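Last edited 2008-05-24. Supersedes the text file that used to sit in the same directory.

# clandholm-recipes

Plain-text transcription of the Clandholm household recipe books, with a normalised ingredient table. Transcribed from the bound copies held at Hernville by Peadar Mac Mathúna.

## Contents

- `recipes/` one file per recipe, UTF-8, Unix line endings
- `ingredients.tsv` one row per ingredient per recipe
- `units.tsv` conversion table, old measures to grams and millilitres
- `sources.txt` book, page and hand for each entry

There are 460 recipes. Of these, 80 come from the Gunach book and have no page numbers; they are numbered in the order in which they were bound. The remainder follow the pagination of the Ó Riain book, including its mistakes (two leaves share a number and are marked `a` and `b`).

## Transcription rules

Spelling is kept as written in `recipes/` and modernised in `ingredients.tsv`. Crossed-out words are given in square brackets. A word that could not be read is entered as `[?]`, and a doubtful reading is followed by `(?)`. Line breaks are not kept.

Quantities are converted only where the unit is named. "A cup" is left blank in the `grams` column unless the same hand gives a weight for it elsewhere in the book. Oven heats ("slow", "quick", "brisk") are copied as they stand and have no numeric field.
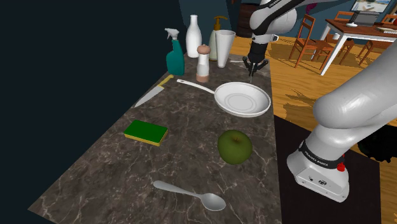 Why do some rows have a quantity but no unit?

The writer left it out. Eggs, onions and lemons are counted, so `unit` is empty by design. For flour, sugar and fats an empty `unit` means that the book gives a bare number, and the row carries `flag=U`.

## Fields in ingredients.tsv

| field | type | note |
|---|---|---|
| `rid` | integer | matches file name in `recipes/` |
| `item` | text | modern spelling, singular |
| `qty` | decimal | fractions converted |
| `unit` | text | as in `units.tsv` |
| `grams` | decimal | may be blank |
| `flag` | text | U, D or blank |

`D` marks a recipe that occurs in both books. Duplicates are not merged, as the quantities often differ. The pickled walnut entry, for instance, takes twice the vinegar in Gunach.

## Known problems

- 40 recipes lack a title. The first line is used in its place.
- The hand changes part way through the preserves section and `sources.txt` does not record exactly where.
- "Pint" is converted as the imperial pint throughout, which is probably wrong for the oldest entries.
- Sorting `ingredients.tsv` in a spreadsheet may turn some fractions in the notes into dates. Import as text.

The index is to be redone in August. Corrections should quote the `rid` and the source page.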